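3.2 Materials and Return Procedure

The second part of the study followed rigid two-piece boxes through repeated use by small mail-order sellers. Earlier work on reusable packaging has dealt mainly with crates and pallets, which move between businesses under contract. Small boxes sent to private households are a different matter. The seller gives up control of the box at the door, and the customer decides whether it is kept, thrown away, or sent back. Estimates of service life based on laboratory compression tests therefore say little about how long a box will stay in use.

Two sellers took part. Wang, located in Mamcombe, ships watch straps and small leather goods. Lolletti, located in Stultlow, ships stationery. Both had used folding cartons before the study and agreed to replace them with rigid boxes for a single product line each. A total of 1230 boxes entered circulation in October, divided between the sellers in proportion to their order volume in the preceding year. Each box was given a serial number on the underside of the base, and the lid was given the same number, so that mismatched halves could be identified on return.

The format was a shallow base with a separate lid (Figure 2). Hinged and sleeve designs were considered and set aside. In a separate lid design, damage to one half does not remove the other half from service, and the two parts may be graded independently.

Figure 2. Shallow black box, open, with the lid lifted above the table. 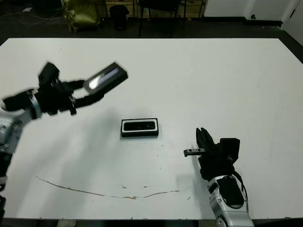
When is a box considered returned? A box is considered returned on the day its base is logged at the seller's receiving desk, whether or not the lid comes with it.

This rule was adopted after a short pilot in which customers sometimes mailed back the base alone. Counting only complete pairs would have understated the number of bases available for reuse and would have treated a missing lid as a lost box. Missing lids were recorded in a separate column and replaced from stock. The replacement carried the number of the base it was paired with, followed by a letter.

Customers were asked to return boxes in the prepaid mailer in which the order had arrived. No deposit was charged. The sellers had asked for this condition, as both expected that a deposit would reduce orders during the trial period. The effect of a deposit on return rates is thus outside the scope of this paper, although it is taken up briefly in Section 5.

3.3 Grading

Returned parts were graded on a four-point scale. Grade 1 parts showed no visible wear at normal reading distance. Grade 2 parts showed light marks that did not break the surface. Grade 3 parts had broken edges, lifted covering material, or stains, but still closed properly. Grade 4 parts did not close or did not hold their shape, and were withdrawn. Grading took place on a plain, light-colored work surface under overhead lighting, and the lid and base were always graded apart.

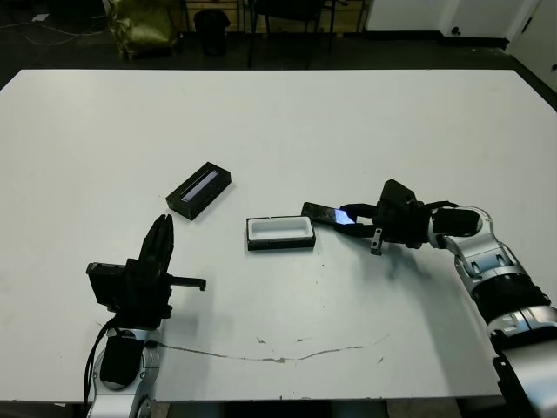 To check consistency between graders, 100 returned parts were drawn at random and graded a second time by a person who had not seen the first result. Where the two grades differed, the lower-quality grade was entered. Differences occurred mostly between grades 1 and 2, where light rubbing on dark covering material was hard to tell from dust. Graders were later told to wipe each part with a dry cloth before recording a result. Parts graded before this change were not graded again, and they are marked in the data tables, which were closed in May 2025.

Parts in grades 1 and 2 went back into use without treatment. Grade 3 parts were offered to the sellers, who made their own decisions. Wang accepted grade 3 bases but declined grade 3 lids, on the grounds that the lid is the first thing a customer sees. Lolletti accepted both for repeat customers only. These differing policies affect the number of trips per box and are treated as a separate factor in the analysis that follows.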